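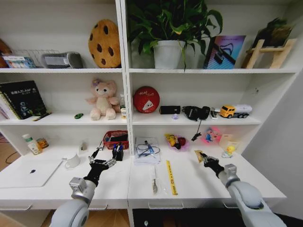
Ticket: Wi-Fi drops in upstairs study, router replaced, still dropping
Site: Todthorpe branch office
Status: Open (was Closed, reopened by requester)
Priority: Normal

Original report

The connection in the upstairs study dies several times a day and comes back by itself after a minute or two. Downstairs is fine. The provider, Skikelik, has told us three times that the line is healthy. The last agent said the walls were probably thick. They are drywall. I would like somebody to look at a log before offering me another theory.

What was tried before the ticket was opened:
Restarted the router. No change.
Restarted it again because the phone script requires it. No change.
Swapped the old router for a Pretorius on the advice of Skikelik. Dropped the same afternoon.
Moved to the 5 GHz band. Dropped less often for a day, then the same as before.

Update 1
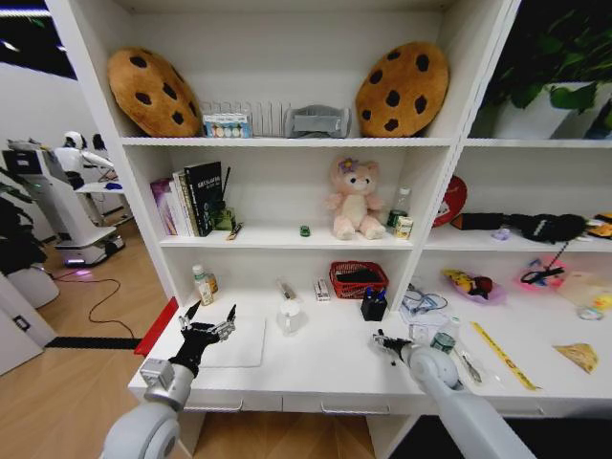
Amarachi Oyewole
Second-line support, Skustavdale

I've read the notes and I don't believe the first fix, which was marked as "resolved by firmware update." The update went on at lunch and the next drop is in the log before dinner. Whoever closed this didn't scroll down.

I left a ping running overnight, one to the router and one to an outside address. If the line were at fault, the router would keep answering while the outside address went silent. Both went silent together, 33 times. So the trouble is between the laptop and the router, and Skikelik can be left out of it for now, much as I'd enjoy blaming them.

Signal strength in the study is good. It stays good right up to the moment of the drop. That doesn't sound like distance or walls to me. The vendor page suggests buying a mesh kit, as vendor pages do. Please don't buy one yet.

Next steps for the requester:
1. Plug the laptop straight into the router with a cable for one full working day.
2. Note the time of any drop. Don't restart anything.
3. Send me the router's system log, the whole thing, as text. A photo of the screen is no use to me.

Update 2

Requester ran the cable for a day. No drops. Log attached, over 2000 lines, most of them the router congratulating itself on renewing its own lease.

The useful part is a line that says the radio is restarting after a channel change. It appears next to every drop I checked. The router is set to pick its channel automatically, and it keeps changing its mind. The setting is called "Smart Optimize" and it's on by default. I can't find a page anywhere that says what it measures or how often.

Asked for the following:
Smart Optimize off.
2.4 GHz fixed on channel 6.
5 GHz fixed on channel 36, width 80.
Save, reboot once, then check that the settings are still there.

Update 3

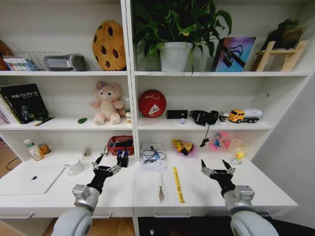 Araba Amissah

Settings changed as asked. After the reboot the channel on 5 GHz had gone back to Auto. I set it a second time and it held. I'd like that on record before anyone tells me I forgot to press Save.

Two days without a drop so far. I'm not calling it fixed. The firmware update also gave us two good days last December, and everybody was very pleased with themselves. Please leave the ticket open until it has run for 200 hours.

I'd also like to know if automatic updates will turn Smart Optimize back on. The Pretorius help line says "that should not happen," which I have heard about other things.

Update 4

Fair question. I can't rule it out, so automatic updates are off on this unit and I've saved a copy of the configuration. Updates will be done by hand and the channel settings checked afterward. Ticket stays open. Ping log is still running.

A.O.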